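Living With a Fridge in a Small Kitchen

June | By the Ploltbridge Home Notes desk
Reading time: 2 minutes

When we moved into the apartment in Ploltbridge, the kitchen had exactly one stretch of wall long enough for a refrigerator, and it was the same stretch I had my heart set on for a desk. I sulked for a week or so (I'm not proud of it), and then I put them side by side, and I've been happy with the arrangement ever since. If you're in the same boat, and so many of you wrote in after the pantry page to say you are, these are the habits that have made it work for me.

Start with the measuring, and measure with the fridge doors open. My first sketch looked lovely on paper and would have left me unable to pull out the vegetable drawer! Check your manual for how much breathing room the refrigerator wants at the sides and back, too, as it varies quite a bit from one to the next.

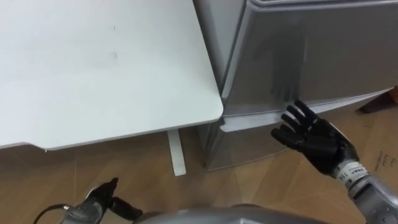
Choosing the desk took me longer than choosing the fridge did, I'm a little embarrassed to say. I looked at more than 5 of them, including a very handsome one at Bakker that would have been perfect in a bigger room. What I'd tell anybody shopping for a tight spot is to look at the corners and the legs first and worry about drawers later. A rounded corner like the one on this white top is so much kinder to your hip when you're coming past with a full pot, and a slender leg leaves you room to get a broom down to the floorboards.

Wiping down is the other half of it. Brushed metal likes a soft cloth, barely damp, moved along with the grain, and then a dry one straight after. Don't skip the ledge along the seam between the upper door and the lower compartment, where crumbs love to settle. A plain white tabletop will show every little smudge, so I keep a cloth handy and go over mine in the evening, while the kettle is on.

Next month I'll get to door seals, and the old toothbrush I clean mine with.

Contact | © Ploltbridge Home Notes | Back to top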